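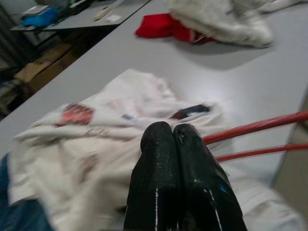
Gratside gives up on the morning

The Gratside library will stop running its 5 a.m. "Own Your Dawn" circle in May, after a winter in which attendance fell from 19 people to seven, two of whom were asleep.

Iñaki Benítez, who started the group and still leads it, blames the hour. "I told people to greet the day," he said. "The day wasn't up yet."

Members were asked to write down one fear, one goal and one thing they forgave themselves for. Most weeks the third answer was skipping the week before.
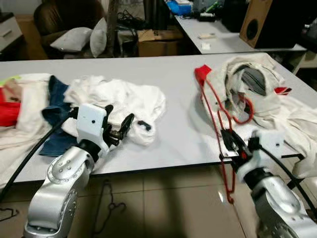

The replacement, called Plusis, meets at 7 p.m. and asks for no journal. Macarena Benítez, his sister, will run it. She has booked the Lopes Room, which seats around 400 – optimistic, even by the standards of the self-improvement shelf next door.

Her first session is on learning to quit things. Sign-up is at the front desk, and there is no penalty for changing your mind.

Recent items
Enderer Hall choir seeks anyone who can count
Breathing class moved upstairs, members winded
Your letters: gratitude jars, for and against

We use cookies to remember your preferences. Accept | Manage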